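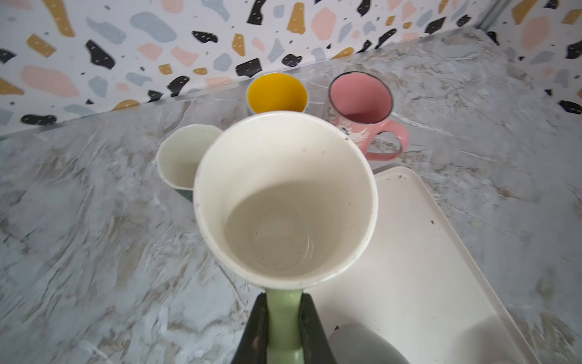
Re: Tea stains and hard water

From: Ulla Brekke
To: Stordale Kitchen List
Date: Wed 15 July

On Dromdale's question from May, which I only saw this week:

> We moved house and the water is much harder here.
> Every mug gets a brown ring after a few days and
> dish soap does nothing. Is bleach safe? I would
> like to keep the glaze in good shape.

I would skip the bleach. Baking soda on a damp cloth takes off most tea stains. For the chalky part, fill the mug with warm water and a good splash of white vinegar, leave it 20 minutes, then rinse. Old rings may need 3 rounds. Do not use vinegar on a marble counter, it etches the stone.

Steel wool leaves gray marks on glaze and they are hard to get out. A soft sponge is enough.

The kettle matters too. Ours was badly scaled and the flakes ended up in the tea. I descale it once a month now.

Song asked about filter jugs. I have not used one, so someone else will have to answer that.

Ulla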